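Housekeeping Skills, Unit 2
Session handout: Care of the refrigerator
Tutor: Kalkidan Moges, Orkville Centre

Purpose of the session
Students will learn to clean and reload a domestic refrigerator in a set order. The session begins at 9.30 on Monday in room 53. Aprons are to be worn throughout.

Preparation
Switch off at the wall before any part is taken out. Food goes into the cool box – raw meat at the bottom, in a covered dish. Discard anything past its use-by date and enter it on the waste sheet.

Washing
Use warm water with a little washing-up liquid. Scented products are not permitted. Drawers and shelves are washed in the sink, rinsed and dried with a clean cloth. Let cold glass reach room temperature first.

Edges and ledges
Crumbs and spills gather where surfaces meet. Wipe along the full width of any ledge, then work into the corners of the surround with a soft brush. A white ledge juts out beneath the white frame of the frosted compartment, and both should be wiped. 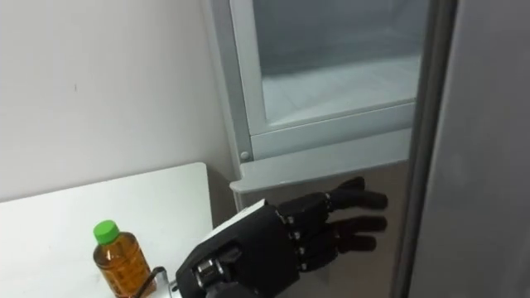 Reloading
Replace the drawers before the food. Leave space between items so that air can move. Record the temperature after two hours.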